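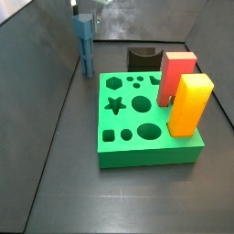 Figure 1. Bin used for the shape-sorter task, with the gripper holding a blue block.

Fadance Robotics Course, Handout 2: Learning from Demonstration
Issued 2023-05-25

1. Purpose
This handout sets out how the Clusavness method trains a robot arm to place blocks into a foam base. Students should read it before the practical session.

2. Method
The policy is trained on 2,000 recorded demonstrations. Each recording pairs the camera view with the position of the arm and the opening of the gripper. At every step the policy predicts a short run of movements, carries out the first few and then looks again.

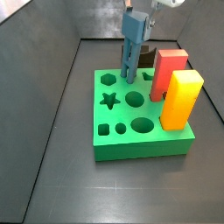

Small errors in position matter most close to the base. A block that is slightly turned will catch on the rim of its hole, and the policy must learn to lift and try again. The Jidau data set therefore includes recoveries as well as clean placements.

3. Assessment
Each group will run 100 trials and report the success rate for each shape. Groups wishing to use the larger set of 3,000 demonstrations must apply to the Lu Laboratory before the end of December.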